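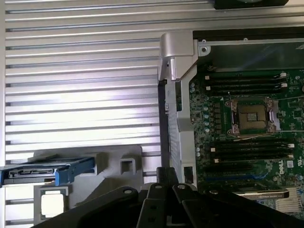 What is the Jimenell Shield?

The Jimenell Shield is a team fishing competition held each November on the Etness Canal, open to any club that can put 12 anglers on the bank for a full day's match.

The event grew out of a friendly argument between two neighboring clubs over which of them had the better winter anglers, and for its first few seasons it was little more than a long, cold morning followed by a hot lunch. Lizelle Mkhize, who ran the early matches more or less from her kitchen table, wrote the rules that are still in use today, and they are pleasantly short. Each angler draws a numbered spot, known as a peg, and fishes for five hours with a single rod. Every fish is weighed and returned to the water, and the lowest team score wins, with one point given for first place in a section, two for second, and so on down the line.

Money came later. The tackle maker Ruiz-Ortega paid for the prizes over 11 seasons — a generous stretch for such a modest match — and the event carried the firm's name during that time. When the arrangement ended, the clubs went back to the old title and raised the entry fee a little, which most anglers seem to have taken in good spirit.

The best-known winning side is probably Uvent, captained by Tudor Costache, which took the shield 3 years running and lost the next one to a team led by Philomena Yakubu by a single point. Junior anglers have had their own section ever since, fished on the shallower pegs near the lock.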